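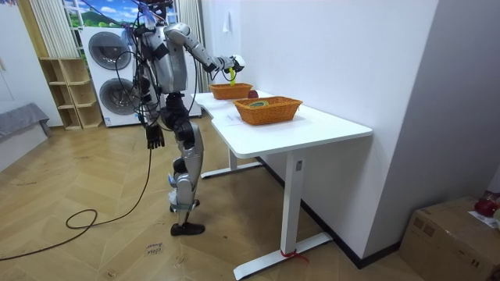

Working from the spare room: a bookkeeper on 31 years of other people's receipts

28 June 2020

She picks up on the second ring and says she has 40 minutes, then a client. Fine by me. She's kept books for small shops in Trellthorpe for 31 years, the last few months of it from home, and she wants to talk about shoeboxes.

"People still bring them. Shoeboxes, bread bags. I had a guy with a cooler." No labels, no dates. Half the ink gone. She says thermal paper is the worst thing that ever happened to her trade, worse than the software.

About the software. She used Plimer till January, then switched to Miltau when the price went up. Does she like it? Long pause. "It's quicker. I don't trust the totals yet so I do them again by hand, so no, it isn't quicker."

Her advice for anyone starting out is dull and she knows it. Sort by kind before you sort by date. Food, fuel, rent, stock. One pile each, name on a bit of paper, nothing goes in until you've read it. 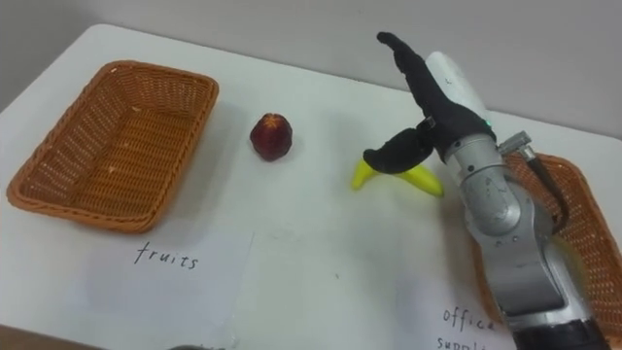
Then dates, then amounts, and only then do you turn on the computer. She had a bakery once that was out by $1458 and it was one invoice from Ebrahimi, the flour people, entered twice under diferent names. Took her two evenings. "I was so mad I ate the biscuits they gave me as a thank you before I'd even sent the bill."

Is the work lonely now? Some. She misses the counter talk, the gossip mostly. Clients leave envelopes on the porch and wave from teh car. She has 34 on the books and has turned away a few since spring, wich she feels bad about.

Retirement? "Ask me after tax season." Tax season got moved this year, I say. She laughs and says she's noticed, and there's her client calling on the other line.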